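Posted in: Workshop notes | Robots | 3 comments

Teaching the fruit shelf, week two

24/01/2026

We moved from the practice bench to the cubby shelf this week. The job is simple to say: take the fruit off the shelf and put it in the red basket. Silvan Lüthi drives the arms by remote control and I run the recorder and keep the log. Each attempt gets saved with the joint positions and the camera views, and the robot learns from the pile. 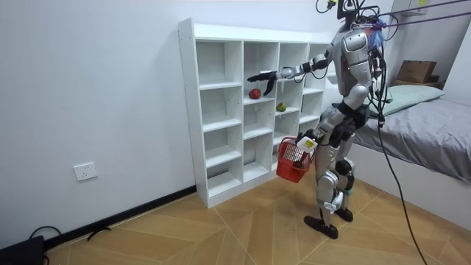
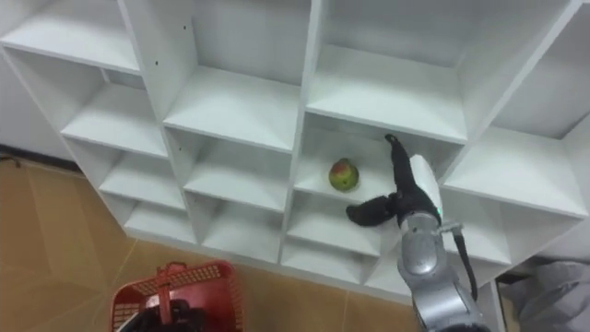
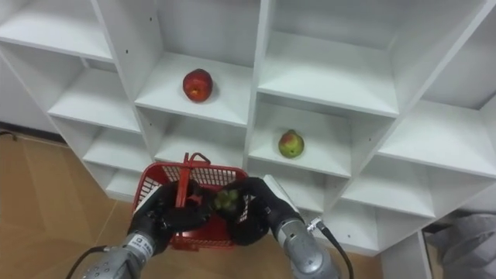
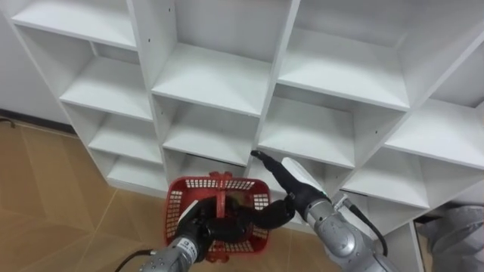 Rebecca Cocco read a draft of this and wrote back that we were recording too many clean runs. Her view is that a robot trained only on good reaches has no idea what to do after a poor one, and that we should let the operator miss, back out and try again, and keep all of it. She did this at Ernside with drawer handles and said the recoveries were the most useful part of the set.

I think she is right, and it changes how I log. Until now I was throwing away any run where Silvan had to reach twice. I still have those files, so I went back through them. Out of 646 runs since December, I had marked 60 as bad. Most of those are fine. The operator went in too low, pulled back and went in again. The ones I will still leave out are the 27 where the recording itself had gaps.

A few things about driving, for anyone setting up something similar.

Slow is better than smooth. When Silvan tries to make a reach look nice he speeds up in the middle, and the hand arrives before he has decided where the fingers should go. We now ask for a short stop in front of the fruit before closing. It adds time to each run but the replays are easier to learn from.

The basket arm needs as much attention as the picking arm. In the first sessions we treated it as a coat hook. It drifted, and then the drop point was different every time without anyone meaning it to be. Now the operator sets the basket first and leaves it alone until the pick is done.

Change where the fruit goes between runs, and write down which cubby. I use column then row, counted from the top left. Omolara Edet used row then column for one afternoon and I spent an evening fixing it.

Three runs and then a break. Silvan says he can do more, but his fourth run is always the one with the bumped divider.

Next week we try Rebecca's way, with misses left in, and train on both sets. I'll post the numbers when I have them.

Filed under: remote control, training data, grasping

Get new posts by email. You can unsubscribe at any time.

© Sturach Notes | Contact | Back to top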